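Windowsill Tidying Notes and Pictures
README, second version

What this is

A set of pictures and written notes on windowsills in lived-in rooms: what stands on them, what gets moved and what gets put back. The working name is Duna. It was put together at Clanurwood by Nkechi Onuoha, who also wrote this file and is responsible for its grumbling.

Please read the section on labels before using any of it. The first version went out with a summary that promised far more than the material could deliver, and I have taken that summary out.

What is in it

Pictures of sills, a notes file with one entry per picture, and a list of object names. The notes cover plants and pots, drinks containers, boxes, cups and the odds and ends that people put down by a window and forget. There are 22 sills altogether. Curtains and blinds are not labelled. I don't think the view outside is useful to anyone, and it isn't labelled either.

The folders are named after rooms. Kitchens make up most of it, then bedrooms, then a small folder called "other" which should have been sorted and wasn't.

What it claims to be good for

The original proposal said the set would help people study "household order". I doubt it. A sill with a bottle on it is not untidy in any sense I could defend to somebody who disagreed with me, and plenty of people did. One annotator wanted every cup marked as clutter. Another marked nothing as clutter if there was a plant nearby, on the grounds that the whole sill was then in use. Both positions were held firmly and I couldn't settle it, so the clutter label has gone.

What is left is plainer: the name of the thing, whether it stands or lies down, and what it is next to. You can use that to practise naming ordinary objects, or to check whether a search for "flower pot" finds flower pots. I would be suspicious of anything grander.

Labels

Each entry has 3 parts.

name: an everyday word. Bottle, cup, box, pot, plant. Use the plant's own name only if you are sure of it.

stance: upright, lying, leaning or unclear.

beside: the nearest named thing. If two things are equally close, either will do.

Things we argued over and how they ended up:

A bottle is a bottle whether it is full, part full or empty. The level goes in the remarks. We tried a separate label for empties and it was hopeless with coloured plastic.

Water is written as water only if the container is clear. For anything else, leave the contents out. Yes, even if you are certain.

A plant and its pot are two entries. This doubled the work and I am still not convinced it was worth it, but merging them made the "beside" part useless.

Flowers that have gone over stay with the plant. They are not rubbish and they are not separate objects. Put "wilted" in the remarks.

A straw in a cup belongs to the cup. A straw on its own gets an entry.

Boxes are named as boxes. Do not guess at the contents from the printing. The first version had boxes listed as toys, tea and light bulbs on the strength of a few letters and a bright colour, and a good share of those guesses couldn't be backed up. If the lettering can be read, copy it into the remarks exactly and stop there.

A worked entry

For anyone starting on the kitchen folder, the remarks should be about this long and no longer.

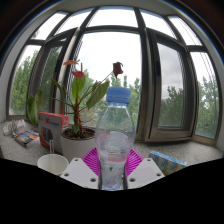 name: bottle
stance: upright
beside: flower pot
remarks: clear plastic, blue screw cap, partly filled with water

name: flower pot
stance: upright
beside: bottle
remarks: white, round, dark soil

name: plant
stance: upright
beside: box
remarks: anthurium, one flower wilted

name: box
stance: upright
beside: flower pot
remarks: red and white, reads "3D"

name: cup
stance: unclear
beside: box
remarks: white paper, straw

I had "upright" down for the cup in an earlier draft and changed it. If you can't see enough of a thing to be sure, the answer is unclear, however silly that feels when you know perfectly well how people put cups down.

Agreement between annotators

I was asked for a single score and have declined to give one. Agreement on names was good once the word list had been cut down. Agreement on "beside" was poor in crowded corners and fine everywhere else, and averaging the two would have produced a respectable number that described neither.

Known problems

The "leaning" stance is barely used. Most of the entries that carry it are picture frames, and 2 of them are the same picture frame.

Plant names are uneven. One annotator knew her houseplants and the others wrote "plant". Don't read the spread of species as telling you what people grow.

August is over-represented, so there is a lot of sun and a lot of cold drinks.

The Plurkimex spelling list was used for version one and has been dropped. It turned "sill" into "still" in 6 places, and I may not have found them all.

Yen, the viewer we used for checking, sorts entries alphabetically and ignores the order in the file. If your "beside" links look wrong in Yen, look at the plain notes before writing to me.

Changes from the first version

Clutter label removed. Guessed box contents removed. Summary removed. Remarks shortened throughout, apart from the bedroom folder, where I ran out of patience.

Corrections

Send them to Nkechi Onuoha at Clanurwood with the folder name and the entry copied in full. "Some of the pots are wrong" is not a correction.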